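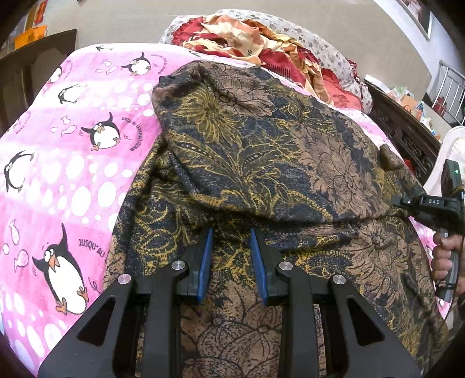

Comment connaître la composition d'un mortier de chaux ancien ?

On prélève quelques fragments au cœur du joint, on sépare le liant des granulats par attaque acide ménagée, puis on confronte le résultat à l'examen d'une lame mince au microscope polarisant. L'attaque acide seule ne suffit pas lorsque le sable est calcaire : une partie des granulats se dissout avec la chaux et la teneur en liant est surestimée.

Qui sommes-nous

Prasska est un laboratoire privé d'analyse des mortiers, enduits et badigeons anciens, installé à Pruvville. Nous travaillons pour des architectes, des entreprises de maçonnerie, des communes et des propriétaires de bâti antérieur à l'emploi généralisé du ciment. Le laboratoire ne vend pas de matériaux et n'exécute pas de travaux.

L'activité a été fondée par Győző Virág, pétrographe, et Bianca Ciobanu, alors conductrice de travaux en restauration. Le premier local était une pièce unique prêtée par un marbrier, avec une scie diamantée et un microscope d'occasion. L'effectif est de 13 personnes : techniciens de préparation, pétrographes, un chimiste et le secrétariat.

Prélèvement

Le client peut prélever lui-même en suivant la fiche fournie avec les sachets. La masse demandée dépend du granulat le plus gros : une poignée de fragments convient pour un enduit fin, un béton de chaux à gros éléments peut exiger jusqu'à 800 g. Les fragments doivent rester entiers. La poudre obtenue à la perceuse n'est pas exploitable en lame mince et nous la refusons. Chaque sachet porte le repère du point de prélèvement, la hauteur par rapport au sol et la profondeur dans le joint.

Sur les édifices protégés, le prélèvement est fait par Gergely Fekete ou par un technicien de son équipe, après accord écrit du maître d'œuvre. Le rebouchage est réalisé à la chaux aérienne, teintée si nécessaire avec le sable local.

Examens réalisés

L'examen de base comprend la description à la loupe binoculaire, la lame mince et la courbe granulométrique du résidu. Il renseigne sur la nature du liant (chaux aérienne, chaux hydraulique naturelle, plâtre, mélange), la proportion apparente en volume, la présence de nodules de chaux mal éteinte, de tuileau pilé ou de charbon, et l'état de carbonatation.

En complément, nous dosons les sels solubles par chromatographie ionique : chlorures, nitrates, sulfates. Ce dosage est conseillé en pied de mur, dans les anciennes étables et sur les façades exposées aux embruns. La diffraction des rayons X est sous-traitée ; Lajos Sárközi, chimiste, en assure l'interprétation et signe la partie correspondante du rapport.

Nous ne datons pas les mortiers. Un rapport peut signaler qu'un joint est postérieur à un autre lorsque la stratigraphie le montre, sans attribuer d'année à l'un ni à l'autre.

Lithothèque

Tous les prélèvements sont conservés, sauf demande contraire. La lithothèque compte 3947 échantillons, rangés par bassin géologique puis par commune. Une part importante provient de la vallée du Langat, dont les sables quartzeux à grains de grès rouge se reconnaissent facilement sous le microscope. Pour les sables de plateau l'attribution est moins sûre, plusieurs carrières disparues ayant exploité la même formation.

Le fichier de consultation, nommé Skunari, a été conçu en interne par Kristóf Orbán. Il associe à chaque échantillon les clichés de lame mince, la courbe granulométrique et, lorsqu'elle est connue, la carrière d'origine. L'accès est ouvert sur demande aux étudiants et aux services patrimoniaux. Les adresses des propriétés privées n'y figurent pas.

Rapports et formulation

Le rapport donne les résultats bruts, les incertitudes et, si le client le souhaite, 2 formulations de mortier de réparation : l'une au plus près de l'original, l'autre adaptée aux chaux et sables disponibles dans le commerce local. Les dosages sont exprimés en volume de chaux en poudre pour un volume de sable sec. L'entreprise doit réaliser une planchette d'essai et la laisser sécher à l'abri du soleil avant de juger la teinte.

Un mortier de réparation plus rigide que la pierre qu'il jointoie reporte les contraintes sur celle-ci. Nos formulations visent donc une résistance inférieure à celle du support, ce qui surprend parfois les entreprises habituées aux mortiers prêts à l'emploi.

Visites et fermeture

Le laboratoire se visite sur rendez-vous. La réception des échantillons est suspendue en août ; les colis arrivés pendant cette période sont stockés au sec et enregistrés à la reprise.

Page mise à jour le 28 avril 2024.

Imprimer cette page
Envoyer par e-mail

Commentaires

maconne_du_plateau : Est-ce que vous acceptez les torchis ? J'ai une cloison à reprendre, terre et paille, avec un badigeon dessus.

Prasska : Pour le badigeon, oui. Pour la terre, nous faisons la granulométrie mais pas les essais de retrait.

R. T. : Rapport reçu pour l'église, clair. Il manquait la légende de la courbe du second point, corrigée après un appel.

Hélène : La fiche de prélèvement ne s'ouvre pas sur mon téléphone. Peut-on la recevoir par courrier ?

À lire aussi

Lire une courbe granulométrique
Sables du Langat : critères de reconnaissance
Demander un accès à Skunari
Sels solubles en pied de mur
Préparer une planchette d'essai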